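Skelstead Home & Garden Forum > Laundry and Cleaning > Microfiber gone stiff and smeary

dunmore_pete
Started 22nd August

Our water here in Londerden is very hard and I think it is ruining my microfiber. I have a stack of yellow cloths with the black edging, bought in March, and most of them now feel scratchy. They push water around the counter and leave streaks on the windows. I wash them at warm with the normal powder, no softener, and line dry. Is there a way to bring them back or should I buy new ones?

tallgrass
Member, 3,302 posts

Line drying in hard water will do that. The minerals stay in the fibers as the water leaves. Soak them in white vinegar and warm water for a few hours, rinse well, then tumble on low with no dryer sheet. I've had mine for four years and they still work fine.

Also check what they get washed with. If they go in with cotton bath towels they pick up all the lint, and that alone will make them streak.

kettle_and_rag
Member

I don't agree on the vinegar. I tried it twice and all I got was a bucket that smelled like pickles. What worked was cutting the detergent. Most people use far too much, and powder is the worst for microfiber in hard water as it doesn't dissolve all the way. Switch to liquid, use half of what the cap says, and run an extra rinse.

I went through my whole pile this way last winter. The thick ones took three washes before they felt soft again. 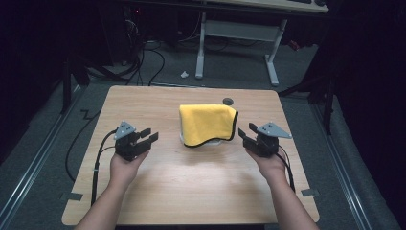
How hot can microfiber be washed before it gets damaged?
Warm is fine for nearly all of it, and most labels stop at 140 degrees. The dryer does more harm than the wash, so keep that on low.

tallgrass

Half the cap I can agree with. I'd still do the soak first. If the cloth is full of mineral, less soap won't take it out.

kettle_and_rag

Then we'll disagree. Three washes with less soap took it out of mine, and I'm on the same town water as Pete.

mossybank
Member, 600 posts

Both of you may be right depending on what's in the cloth. Easy way to tell: put one in a bowl of plain warm water and squeeze it. If you get suds, it's leftover detergent. If the water stays clear and the cloth still feels like sandpaper, it's more likely mineral, or the fibers have been melted in a hot dryer. Melted ones are finished. Use them on the car wheels.

dunmore_pete

Did the bowl test on two of them. A lot of suds from both. I had no idea there was that much soap left in there. They have never been in a dryer so I guess they aren't melted.

kettle_and_rag

There you go. Liquid, half dose, extra rinse.

Something else on the edging. The hem on these holds soap longer than the middle does, so squeeze along it when you rinse by hand. I missed that for ages and kept getting one streak down the glass from the side of the cloth.

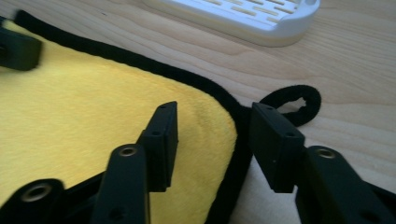 Yellow microfiber with the black hem.

plainjane_lau
Member, 900 posts

I cut the edging off mine. It's the hem that scratches, not the cloth.

mossybank

Doesn't it shed once it's cut? I did that with a cheap pack from Plendard and had yellow fuzz in the sink for weeks.

plainjane_lau

A little, the first couple of washes. Then it stopped. Mine were Mersha cloths, maybe a tighter weave. I wouldn't do it to one I was going to use on glass – dusting only.

tallgrass

I wouldn't do it at all. The edge is what keeps the corners from curling up. For windows get a flat-weave cloth and save the fluffy ones for counters. They are two different jobs and a lot of streaking complaints come down to that.

dunmore_pete

Update. Two washes with liquid and the extra rinse. The bowl test gives almost no suds now and the counter dries without marks. Windows are still a bit streaky, so I'll try a flat one for those. A couple of the oldest are still rough and I have them soaking in vinegar tonight, so tallgrass gets a turn.

kettle_and_rag

Open a window.

tallgrass

Let us know how the rough ones come out. Rinse them twice before they go back in the machine.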